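Open house season is back on Stendilby Lane

I spent my Sunday poking around other people's kitchens again, and I'm not sorry. The Huladberg Homes tour opened this weekend with 3 houses on the hill side of Stendilby, and I got through all of them before my feet gave out.

My favorite was the old two-story at the top of the lane, listed by Jessie Morrison. It has 2,000 square feet, a wraparound porch, and a view clear down to the water (bring a jacket, the wind up there is no joke!). The seller has put in new windows and a metal roof, and Jessie told me the septic was redone in April. She's already had two second showings.
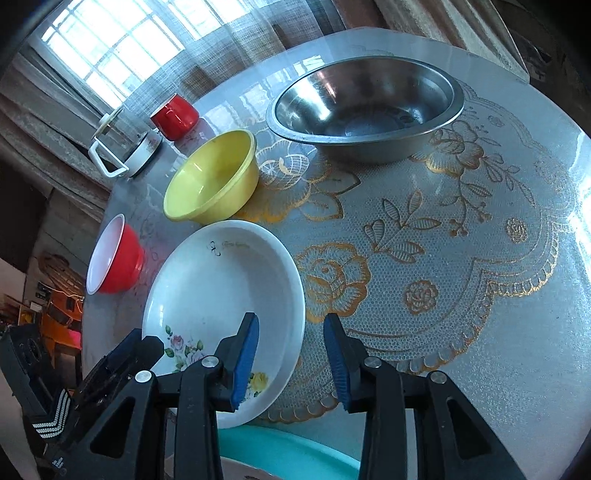 A rose-patterned plate on a lace placemat, under a clear table cover.

Next door is smaller and needs work. The floors slope, the upstairs bath is very pink, and the garage door wouldn't open for anybody while I was there. But the lot runs 400 feet back to the creek, and Decha Hemmin, who's handling the sale, says the owner will look at financing with a decent down payment. I'd be tempted if I were handier.

The third place is a rental with 50 feet of street frontage and a separate studio over the shop. I only got a quick look, as the tenants were home and I felt bad tromping through.

The tour runs again next weekend, same houses, same hours. Park at the bottom of the lane and walk up, the turnaround is tight. Sign-in sheets are on the porches.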